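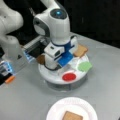 3.2 What people put on the stand

Figure 2. Round white stand on the gray tabletop, with a flat red disc, a light green piece and two crackers on top.

I should say up front that I came to this study as a person who sets out snacks for a living, or used to, and only later as someone who writes papers about it. So when we started planning the Bite sessions at Follusholm I had strong opinions about the stand. I wanted it raised, I wanted it white, and I wanted it round, so that no seat at the table got the "front." My co-authors thought I was fussing (I was!) but they let me have it.

The stand in Figure 2 is the kind we settled on. It's a plain disc on a see-through cylindrical base, so a bit of the gray table shows under the rim, and I like that the food seems to sit a little above everything else. A flat dish does the same job on paper. In our December pilot, though, people treated the flat dish like part of the table and kept parking cups and phones on it, and we lost a whole afternoon of notes to that.

Now, the mix of things on top. We wanted real food and not-food side by side, because the question behind this section is how people share out a small surface when only part of what's on it can be eaten. The crackers are the food. The tan square one in the figure is at the back right with its edge hanging past the rim, and the smaller, browner, more rounded piece is near the left side. The bright red disc and the light green piece with the wavy outline are what we call fillers in the rest of the paper. Fillers went down in any order and so did crackers — we gave no instructions about spacing at all.

We ran 46 layouts in total, each with its own short note, and coded every one for three things: whether anything crossed the rim, whether food and fillers were kept apart, and how much of the middle was left open. Coding was done by hand on paper forms and then typed into Otent, which was slow going but let us keep our scribbles in the margins. Those scribbles turned out to be where most of the good stuff was.

Overhang is the one I'd point to first. I had assumed a cracker over the edge was just sloppiness, and I coded the early layouts that way. Then I went back through the notes and found people saying they liked a corner sticking out so there was something to grab. Square crackers came up again and again in those comments, and round ones hardly at all. I recoded almost 6 of the early layouts after that (one is still a coin toss, and I've left it marked as unclear in the appendix).

Keeping food and fillers apart was messier. Some people gave the crackers their own half of the stand, others spread everything along the rim like numbers on a clock, and a few told us they hadn't thought about it for even a second. The Donton scale we borrowed for the middle-of-the-plate question has no good slot for that last group, so they're in the table as "no stated plan." I'd like a better label. Section 3.3 takes up the rim layouts separately.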